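4.2 Breakfast, or why I stopped believing in easy chores

When we started the Skundport trials I had toast down as our freebie. I really did! Every review of home robotics I grew up on, going back to a 1988 survey that I still keep on my desk, treats the kitchen as a planning problem: find the object, pick a grasp, move it, done. So I figured a slice of bread going from slot to plate would be over in an afternoon and we could get on to the hard stuff (pouring, wiping, anything with a lid).

We ran 685 attempts across all the breakfast tasks at our Markadberg kitchen, and toast ate up far more of my patience than I'd budgeted. The trouble is how little of it there is to hold. A slice standing in a long slot gives you a thin strip of crust above the rim, with a wire rack close on either side, and if you squeeze hard enough to be sure of your grip you get crumbs. The counter doesn't help either. We kept it stocked the way people keep theirs, with a French press, a folded dish towel, stacked mugs, and a cereal box at the back, so the arm's path to the toaster is never a straight line.

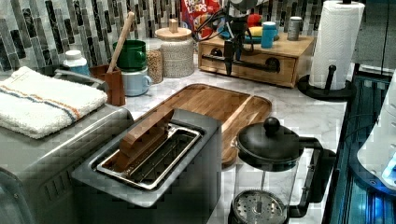
4.3 Flat things on flat counters

Cutting boards gave us a different kind of headache. A mug has a handle and a box has sides, but a board lying on marble is mostly surface, and the Gruler fingers we use are happiest when they can close on something from both sides. My first idea was to come straight down and pinch the rim by the juice groove. That's a fun thing to try once. The groove is shallow, the rim is narrow, and the rounded corners mean the fingers want to slide along it.

We ended up comparing 2 strategies. One pushes the board to the counter's edge and grabs the overhang, and the other tips up one side and slips a finger under. I like the second one better (it looks more like what my own hand does), but it needs a good guess at where the board stops and the counter starts, and that guess comes from the wrist camera.

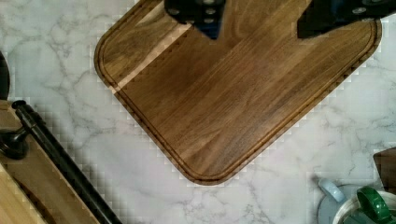
Figure 3. Wrist view with both fingers over the walnut board, juice groove and lower corner visible.

Glare was the thing I hadn't planned for. A pale band of reflected light running across the grain looks an awful lot like an edge to our Amano segmentation code, and I spent most of a December tuning it to quit falling for that. It still does sometimes, mainly on the darker, shinier boards.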